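Workshop notebook, Monday, after the evening beginners' trapeze class

Rehung the low practice bar at the Brullen end this morning, because the left rope had crept a little longer than the right and you could feel it pulling you round on the backswing. Bar now sits level, and I'm so much happier with it! Re-taped the grips as well, with the soft white cotton (the Kaewsai roll, not the stretchy one that goes shiny by Wednesday).

Net tension took most of the afternoon. I went around all 4 corners twice, a half turn at a time, and it's a nicer landing now – a bit firmer in the middle, which the kids will notice before anyone else does. Swing count on the main ropes is at 1,003 since they went up, and we retire them at 3,000, so plenty of life left. Still, please keep filling in the log, even when you're tired and want your tea. 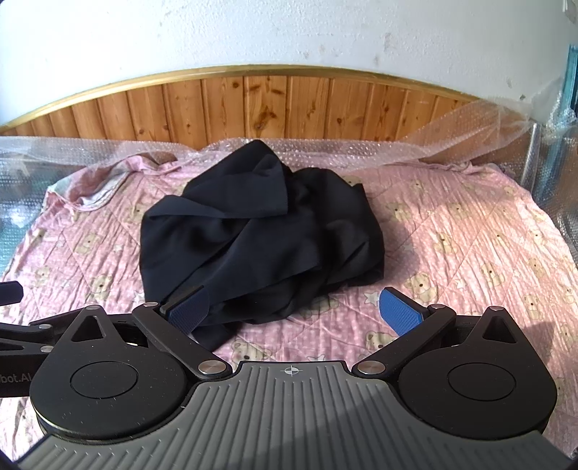 Black garment on the pink quilt, Monday.

Chalk is low again, about 100 grams in the tub. Rastia can deliver with the next lot of carabiners if we order before the colour-coded slings run out too. Safety lines still to be checked at the board end, first thing tomorrow.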